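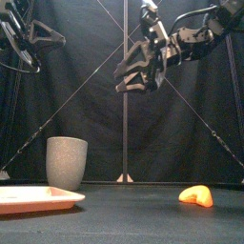
To: wardale-benefits-list
From: Member Benefits Office, Wardale Mutual Association
Date: 20 June 2019
Re: Expiration of grocery points held on the Lahtinen card

Dear Members,

The Member Benefits Office has received the inquiry quoted below, along with several others on the same subject. With the writer's permission, we are replying to the full list.

Siiri Hakala wrote:

> Good morning,
>
> My March statement shows a grocery points balance on my Lahtinen card, with a line beneath it that reads "subject to annual expiration." I do not remember seeing that line on any earlier statement. I have been saving my points toward a larger household purchase and would like to know whether they are at risk.
>
> I would also like to know whether my points can be combined with my husband's. He is a member under his own number, and our accounts have never been linked. The office told us two years ago that this could not be done, but a colleague at the Stokel branch says she has done it.
>
> Finally, the pharmacy counter at my usual store would not accept the card, although the rest of the store did. Is the pharmacy excluded?
>
> Thank you for your help.
>
> Siiri Hakala

The wording on the March statements is correct, but it should have been accompanied by a notice. That notice was prepared and was left out of the mailing. The office regrets the omission.

Under the revised terms, grocery points expire at the end of the calendar year following the year in which they were earned. Points earned before the revision are treated as though they were earned this year, so no member will lose points on the coming year-end date. Ms. Hakala's balance is not at risk at present, and she may continue to save toward her purchase.

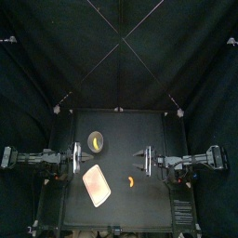 Please note that the oldest points are always used first. A member who redeems even a small amount each year is therefore unlikely to reach the expiration date with points outstanding. The minimum redemption remains 1000 points, and no more than 2000 may be redeemed in a single transaction. Members planning a larger purchase may divide it into more than one transaction at the same register, provided that the store agrees.

On the second question, both answers Ms. Hakala received were right when they were given. Household pooling was not available two years ago. It was introduced first for members of the Stokel branch and is now open to all branches. Both members must sign the pooling form, and both must live at the same address. Once accounts are pooled, the points cannot be separated again — please consider this before submitting the form.

As for the pharmacy counter, the card is honored at 281 participating stores, but a pharmacy inside a store may be run by a separate business. In those cases the counter is not part of the program, and purchases made there neither earn points nor accept them. The store directory in the Tindau member portal marks such locations with the letter P.

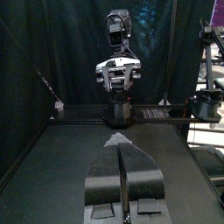 How to check or correct your balance

Sign in to the Tindau portal and choose Grocery Points. The balance shown there is updated overnight and should be relied upon over the printed statement. Members without online access may call the office and ask for extension 1878. Please have your member number ready.

If a purchase is missing, send a copy of the receipt to the office within 60 days of the transaction. Receipts should show the store name and the last four digits of the card. Original receipts cannot be returned.

Pooling forms are available from any branch or from the portal under Forms and Requests. The omitted notice will be enclosed with the next statement. Please send questions about individual accounts directly to the office and not to the list, as replies to this address are visible to all subscribers.

Member Benefits Office
Wardale Mutual Association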